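Tables, heights and backs: speaker notes

Print | E-mail

March 20, 2024
By the Iltley Shared Rooms Group

Notes for the talk at Bilbridge. The wording on the slides is shorter than this. Leave slides 2 to 4 up while people find seats and start talking on slide 5.

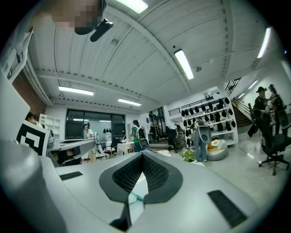
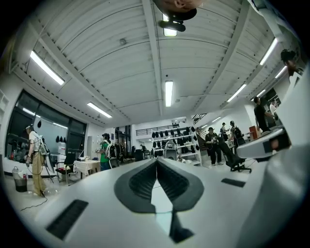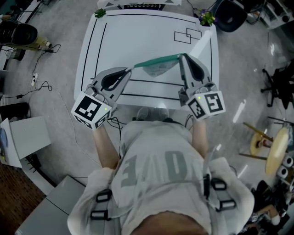
Slides 2 to 4. The white table is in the last one.

Slide 5. What the talk covers

Work done at a table, standing or half standing, in rooms used by more than one group. Sewing, parcel packing, model making, potting up, sorting donations, mending lamps. I will leave out desks and computer work. There is plenty of advice on those and most of it assumes one person, one chair and a screen.

Ask for hands up: who has bought a table for a shared room in the last few years? Who measured the height first? Don't make a meal of it, just look round and move on.

Slide 6. Where the standard height comes from

Most folding tables sold for halls are made for sitting and eating. They suit a person on an ordinary chair with a plate in front of them. Put the same person on their feet with a cutting mat and they have to bend from the waist to see what they are doing. Add a second hour and they start propping themselves on one elbow.

The fault is easy to miss when you buy. People try a table by pressing on it to see if it wobbles. They rarely stand at it and pretend to work.

Slide 7. The elbow test

Demonstrate this at the front. Stand up straight, shoulders down, forearms level. Note where the elbow is.

For fine work, the work should sit a little above the elbow.
For ordinary handling, at the elbow or just under.
For kneading, pressing or anything where you lean your weight on it, a good hand's width lower.

Say clearly that it is the height of the work that matters here. A sewing machine has its own height. So does a tray of seedlings, and so does a box, which is why packers who are comfortable writing labels are often uncomfortable filling the box. If the box is tall, the table needs to drop. In Iltley we kept one low bench for boxes only and it was the most used thing in the room by the second month.

Someone will ask about thick-soled shoes. Yes, they count. Measure in the shoes you work in.

Slide 8. The Iltley log

Background. We put a clipboard by the door and asked people to write down which table they had used and whether anything ached when they left. It ran until the end of May. We ended with 1,154 lines, a fair few of them unreadable.

What we can say from it:

Neck and lower back came up far more than wrists, which surprised us.
The tables nearest the window were chosen first, whatever their height.
People who changed table part-way through seldom reported an ache. We don't know if moving helped or if those who were comfortable felt more like moving.

What we can't say: anything about age, or about how long each person stayed. We forgot to put a column for it. If you run a log of your own, have a column for arrival and a column for leaving. Pause here, people usually write this down.

Slide 9. Reach

Height gets all the attention and depth gets very little. A deep table is good value on paper because you can put things on the far side of it. Then you have to fetch them. Each time you stretch over you bend and twist together, and you do it with one arm.

Draw the two arcs on the flipchart. The near one is what you can reach with elbows at your sides. The far one is with arms out straight. Tools you pick up every minute go in the near arc. Things you want now and again go in the far one. Anything past that should be on a shelf, a trolley or the next table.

If two people share a deep table from opposite sides, the middle becomes a dump. A strip of tape down the centre cured this at Iltley, more or less. The tape has to be renewed.

Slide 10. Raising a table cheaply

Go through these in order, have the samples ready on the side.

Leg extenders. Cup-shaped pieces the leg stands in. Check the inside width against the leg before you order. Ours came from Dirnar and fitted the square legs well but the round ones rattled until we packed them with felt.

A box top. A shallow upturned tray, set on the existing table, where one person can work higher while the rest stay as they are. Easy to make in an afternoon. Put something grippy on the underside.

Blocks under the legs. We stopped doing this. One leg always ends up off its block when the table is shoved.

Adjustable legs. The best answer if you have the money and somebody to look after them. The catches get stiff if they are left on one setting all year. Grønli sell a frame that winds up and down with a handle, and the hall at Bilbridge has one you can try in the break. It is heavy. Two people to move it, please.

Slide 11. Floors and feet

Short slide. A hard floor is tiring to stand on. Mats help if they lie flat and have a sloped edge. A curled edge is worse than no mat.

Somewhere to rest one foot makes a real difference to the lower back. A low rail, an offcut of timber, the crossbar of a stool. Change feet. Mention the old pub rail here if the room seems friendly.

Perching stools are worth having, one to each pair of tables. Buy the sort that doesn't swivel for any work with blades.

Slide 12. Light

People bend towards what they can't see. If a table is the right height and they are still stooping, look at the light before you do anything else.

Stand where they stand. See if your own shadow falls on the work. With a ceiling light directly behind you it nearly always does, and the quick cure is to turn the table a quarter turn or go round to the other side. After that try a clamp lamp, on the left for right-handed people and on the right for left-handed people.

White table tops brighten a room but can be tiring under a strong lamp. A sheet of grey or green card under the work is enough. Our tops are all pale and we keep a stack of card on the shelf.

Then glasses. Reading glasses are made for reading distance. Standing work is often further off. If someone keeps dipping their head, this may be why, and it's a matter for their optician.

Slide 13. Breaks

Keep this light, they have heard it before. Short and often works better for most people than one long stop. The kettle should be on the far side of the room. I do mean that — the walk is worth having.

Change jobs as well as stopping. Twenty minutes cutting, then some folding or carrying. Set the session out so that swapping is expected and people don't have to ask.

Slide 14. Money

What we spent: 200 pounds, on extenders, felt, card, clamp lamps and one decent mat. The box tops were made from shelving we had already. It doesn't include the low bench, which was given to us.

If there is less than that, buy one lamp and make one box top. See who uses them.

Slide 15. Questions

Likely ones:

Children. Same elbow test, lower table. Don't stand them on steps at a full-height table.

Wheelchair users. Knee room first, then height, and check for a crossbar. Ask the person. A wind-up frame is by far the easiest here.

Will it void the guarantee? Some makers say leg extenders do. Read the sheet.

Can we have the log form? Yes, paper copies by the door, with the missing columns put in.

Leave the flipchart up for the break. Take the samples back to the van before the second speaker starts, the hall wants the side table for cups.

Print | E-mail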